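How does a robot learn to pick up a cup?

You learned to pick up a cup when you were very small. You grabbed at things, dropped some of them, and tried again. By now you don't think about it at all.

A robot starts with nothing. It doesn't know how wide to open its fingers or which side of a cup to reach for. People can write rules for it, but there are a lot of rules in a cup. Is it standing up? Is it lying down? Is another cup in the way? So at a workshop in Mullville, Yatziri Tapia and Rostislav Tóth do something different. They show the robot what to do, over and over.

Showing instead of telling

Each time they show the job from start to finish, it is called a demonstration. Yatziri and Rostislav don't use their bare hands for this. They hold grippers, which are tools with two black fingers that open and close. A robot's hand works a bit like that too, so what the grippers do is something a robot can copy.

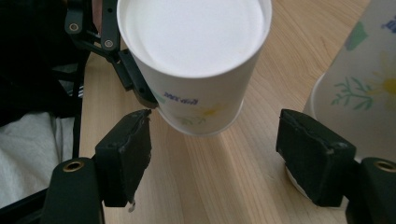 Cups are a good thing to start with. They are light and they don't cost much, and a squashed one can go in the recycling. They can also be turned any way you like. The gripper coming in from the left has a cup held bottom-up, just above the wooden table, while a second cup stands the right way up nearby. A computer has to learn that both of these are cups, even though one has its round base in the air. The yellow flowers and green leaves printed on the sides don't change the job, but the computer doesn't know that at first either.

What gets saved

While someone is working, a camera on the gripper records what is in front of its fingers. The computer also saves where the gripper moved and how far it was open. Put together, these make one example.

One example is not much use. If you had only ever seen one dog, you might think all dogs were brown. The team calls its cup project Barkari, and on a good Thursday they record 233 examples for it. Most are less than 30 seconds long.

Leopoldo Ibarra checks them afterwards. He watches each one and marks the ones where a cup was dropped or a hand covered the camera. Last Thursday he set aside 55. Those go in a separate folder — they might be handy later, for teaching the computer what a mistake looks like.

Try it yourself: be the teacher

You will need a partner, a few paper cups and two pairs of kitchen tongs.

1. Stack the cups on a table and lay one more on its side in front of them.

2. Hold one pair of tongs in each hand. Squeeze the cup between them, one pair at each end, and lift it a little way off the table. People using real grippers do this with both arms reaching forward over the table, one half of the tool in each hand.

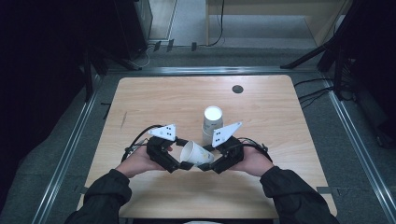
3. Turn the cup so its open end points down, then lower it over the stack. Go slowly. If it falls, start again from step 1.

4. Now ask your partner to copy you exactly, without talking. Did they hold the cup in the same places?

5. Move the stack to another part of the table and do it all again. Your partner has now seen two examples, and they are different from each other. A learning computer needs that as well, or it may only manage when the cups are in one spot.

Words to know

Demonstration: doing a job from start to finish so that someone, or something, can learn from it.

Gripper: a tool or robot hand that holds things.

Data: information that has been collected and saved. All the examples together are the robot's data.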